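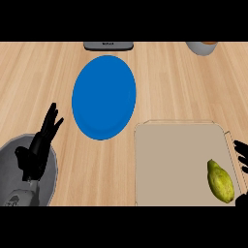
Can a robot do my chores yet? Frequently asked questions

We run a small repair and advice shop for household appliances, and the robot questions started coming in last October. They haven't stopped. These are the ones we get most, with the answers we give over the counter. We don't sell robots and nobody pays us to like or dislike them.

Is there a robot that will do my kitchen for me?

No. You can buy a dishwasher, a bread maker and a floor vacuum, and each does one job inside its own box or on its own patch of floor. A machine that walks up to your counter, works out what's on it and puts it all away is something you can watch a video of. It's not something we'd tell you to spend money on.

But I saw a video of one doing exactly that.

You probably did. Ask three things about it. Was it played at normal speed? Was a person steering the hands from the next room? How many tries were thrown out before the good one? If the maker doesn't answer on the same page as the video, assume the worst for all three.

Simulation is another thing to watch for. A lot of what gets passed around now was made inside a computer, where the table, the fruit and the hands are all drawn. That's a fair way to train and test a machine. It's much cheaper than breaking real plates. It just doesn't tell you how the thing copes with your greasy counter under a flickering range hood light.

What sort of jobs are they working on?

Smaller ones than you'd think. Pick up a piece of fruit. Put it on a plate. Move a plate over a bit. People hear that and laugh, but these are the bits every bigger chore is made of, and they're harder than they sound. A pear is rounded, it can roll, and it bruises if you squeeze it.

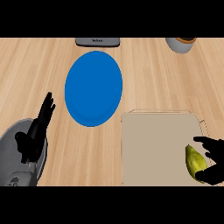 Simulated tabletop: right hand around the pear, left hand open over the grey pan.

Why is picking up a pear such a big deal?

Because you do it without thinking and the machine can't. It has to find the pear, decide where the fingers go, close them enough and not too much, then lift without knocking whatever is next to it. After that it has to let go in the right spot. Any one of those steps can go wrong, and a kitchen cleanup has hundreds of them.

Brynhildur Vestergaard, who does our bench repairs, puts it in terms of failure rates. If each step works 99 times in 100 and the job has 56 steps, the whole job comes out clean only a bit more than half the time. I wouldn't keep a kettle that worked like that.

Don't two hands make it easier?

Sometimes. Opening a jar or wringing a cloth pretty much needs both. For a single piece of fruit the second hand is mostly one more thing to keep out of the way. We'd be more impressed by one hand that gets it right all day than by two that look human.

Speaking of which, ask why the hand has fingers at all. Fingers look good on a poster. In a packing shed a suction cup or a plain two-sided clamp often does the work for a fraction of the trouble. Where fingers might earn their keep is in a home, where nothing is the same shape twice.

What about shop floors? Surely they're further along.

They are, where the work has been arranged to suit the machine. Same box, same height, same lighting, same spot on the belt. Toon Aerts ran a line at Hjaltested for years and his view is that the robot was the easy part. The fencing, the jigs and retraining everyone to set parts down the same way cost more than the arm. They logged 607 stoppages in the first year, and most were things a person would have nudged straight with a knuckle and forgotten.

Nobody is going to put jigs on your kitchen counter.

Which company is closest?

We don't rank them. Customers ask us about Tindow and Stisari more than any others. Both have nice websites. We've asked each for a plain list of chores, with the number of tries and the number of failures, in a home their own staff hadn't set up first. We're still waiting on both, and we'll put the figures here if they arrive.

Someone wants a deposit for a home robot. Should I pay it?

We wouldn't. One customer showed us an order form asking for $2,269 up front with no delivery date and a line saying features "may be added over time". Read that line again. It means the machine may not do the thing you're buying it for.

If you're set on it, get in writing what it does on the day it arrives, who fixes it, and whether staff can look through its cameras while they help it along. That last one matters more than people expect.

Will it be safe around kids and pets?

Ask for the test results and the standard it was tested against. "Designed with safety in mind" is not a test result.

When will you change your mind?

When one can clear a table it's never seen, at a speed I can stand to watch, with nobody steering, and do it again the next night. I'd settle for slow. I won't settle for a crash every third plate.

Can I send in a question?

Yes. Drop it at the counter or use the contact form. Bouchra Ait Ali reads them all and updates this page when enough people ask the same thing.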